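Pre-run checklist, wrist perception and grasp planner
Cell: Rengifo
Planner build: Clemach 34
Checked by: Hortensia Cabrera
Second reader: Cristian Ñahui
Marks: OK / NO / OPEN

1. Emergency stop reachable from the keyboard seat. OK

2. Stop also halts the planner process, as well as the motors. NO
Motors stop. The planner keeps its last goal and would pick it up again on reset. Release notes say this was fixed. I would like to see the test that says so.

3. Wrist camera calibration loaded and matches the mount. OPEN
The file loads. The software reports "calibration valid" if the file loads, so I give that message no weight. Piret Butkienė to redo the board check before Saturday.

4. Self-mask covers all gripper parts in view. NO

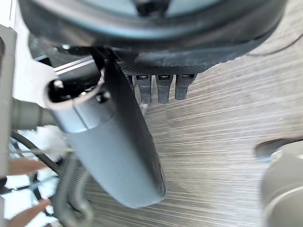

The mask was drawn in May by Rocío Huamán and has been copied from build to build ever since. It was made from the CAD model, and the CAD model has no cables in it. The wrist view has a thin black one arcing over the wood-grain surface at upper right, and a ribbed hose running down past the gray handle. Clemach 34 files anything outside the mask as an obstacle or a graspable item, depending on its mood. Redraw from real views.

5. Shadows of the gripper not reported as objects. OPEN
Passed on 8 of 10 replays. Heriberto Ccori calls that good enough. I asked him which two he would be willing to stand next to.

6. Person in view causes slow mode. NO
Urer raises the flag when it sees a whole upper body. Hands and forearms on their own get a low score and the flag drops out between updates. 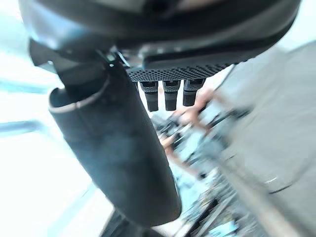
The fix proposed by Edex is to lower the threshold. We tried that last time and the arm spent the morning in slow mode because of a chair. Until someone shows a detector that handles partial limbs and blur, slow mode is to be set by hand whenever anyone is working within reach. Cristian agrees, with the comment "annoying but yes."

7. Overexposed regions treated as unknown space. NO
Treated as free space. The planner likes to route through them. Auto exposure is tuned for the gripper side, so bright areas wash out and the depth goes with them. Please stop closing this ticket.

8. Floor zone limits loaded, and the arm keeps to them. OPEN 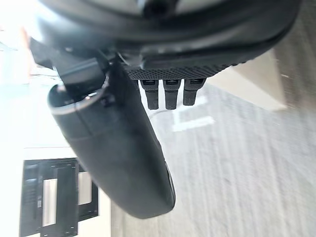

Limits load from the config and show up in the viewer in a nice green. Whether the green line agrees with the real floor is a separate matter, and the checklist never asked before now. Added as 8b: jog to each zone corner at low speed and measure. Do not accept a screenshot of the viewer as evidence.

9. Log clock and camera clock agree. OK
Surprised, so I ran it again. Still OK.

10. Software rollback tested. OPEN
Rocío says it works. No log of it.

Result: not released for unattended runs. Attended runs allowed at low speed with item 6 done by hand. Items 2, 4 and 7 go back to Heriberto, and I want replays attached, with the raw wrist video and the overlay both.

C.Ñ.: Read and agreed, except that I would mark 9 OPEN too.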